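Karkano Slotted Steel Shelving
Home > Storage > Garage and Back Room > Karkano

Item 1082
Color: dark gray
Ships flat, in one long box that will not fit in your car the way you think it will

Shelving is a hard thing to write about. It holds stuff up. If it does that for twenty years you forget who sold it to you, and if it fails once you remember our name forever. We have made our peace with this arrangement, and the Karkano is the unit we'd like you to forget us by.

It's a plain steel unit with slotted uprights and shelves that clip in wherever you want them. No bolts through the shelves and no little bag of mystery hardware left over at the end. Ruaridh Menzies, who does our buying, spent most of a year turning down units that wobbled, and brought this one in after standing on it. Please don't stand on it. He has been spoken to.

What it's good for

Pantries, stockrooms, laundry rooms, the wall of the garage you keep promising to deal with. Paint cans, canning jars, printer paper, dog food, the box of cables. Small shops buy it for the back and then, about half the time, end up using it out front as well, where it looks better than it has any right to.

It's less good in a living room. People do put it there, and we've seen the photos, and a couple of them are even nice. But it is stockroom shelving, and it has the social graces of stockroom shelving. If you want something with a bit of charm, look at the Pladby line, which is pine and costs more and will need oiling.

Load

Each shelf is rated at 100 pounds, spread evenly. "Spread evenly" is doing a lot of work in that sentence. A row of boxes is spread evenly. One anvil in the center is not. Put the heavy things low, the light things high, and the things you're hiding from your family at the very back behind the paper towels.

The rating assumes the unit is level and fixed to the wall. An anchor strap comes in the box. Use it, especially if there are children in the house or a cat with ambitions.
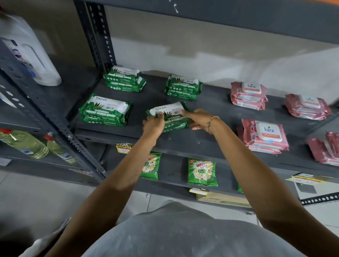

Can I change the shelf heights after it's loaded?

Unload the shelf you want to move first, along with anything tall on the one below it. Then tap each corner up from underneath with a rubber mallet, re-seat the clips in the new slots, and set the shelf back down. Check that all of its corners sit at the same height before you put anything back. We know you counted the slots. Count them again.

Putting it together

You'll want a rubber mallet and a patient friend. A regular hammer works too, in the sense that it will get the shelves in and take the paint off at the same time.

Lay out the uprights on something soft. Build the lower half on its side, stand it up, then add the upper half. Start every clip by hand before you hit any of them. If a shelf won't seat, the clip is upside down — it's always the clip, and it's always upside down. Dirk Leemans in our returns department has asked us to put that in bold, but this page doesn't do bold.

Leave the final taps until the whole unit is up and you've had a look at it from across the room. Small leans are easy to fix at that stage. Later on they become part of the house.

Spacing

Most people set the shelves at equal distances because it looks tidy, then find that nothing they own is that height. Measure your tallest item and your most common item, and plan around those. Leave a hand's width over the top of whatever you stack, or you'll be dragging things out by the corners and swearing.

If you're stocking packaged goods, keep the front row low and build your stacks at the back. You can see what's there, and you'll notice when the back gets thin. Chanida Thaweesak taught us this one. She runs a corner store in Lokelcombe and has strong views on people who stack at the front.

Care

Wipe it with a damp cloth. Dry it if the room is damp. Scratches can be touched up with any enamel made for metal, and the match will be close enough for shelving. Don't leave it outdoors. A covered porch is still outdoors.

What comes in the box

Uprights, shelves, clips, plastic feet, the wall strap and its screws, and a single sheet of instructions with no words on it. Qusai Najjar has written some words to go with the sheet, and we tuck those in too. They're worth reading, mostly for the paragraph on feet.

Add-ons

Masri shelf liner, cut to size. Stops small jars from tipping at the edges and makes the whole thing quieter.
Spare clips, sold in packs of 2. You will lose one under the dryer.
Joining plates, for running two units side by side.

From customers

"Bought one for the shop and came back for another. The instructions are a crime but the shelves are solid." — Noemí Arriaga, 13/08/2023

"It's a shelf. It's fine. My wife says it's straighter than the wall." — verified buyer

Returns

You can send it back within the usual window, in the original box, with all of the clips. We do check the clips. Dented parts get replaced free if you tell us when it arrives. Dents reported after you've moved house are treated as memories.

Back in stock in September in the taller size. The regular size ships now.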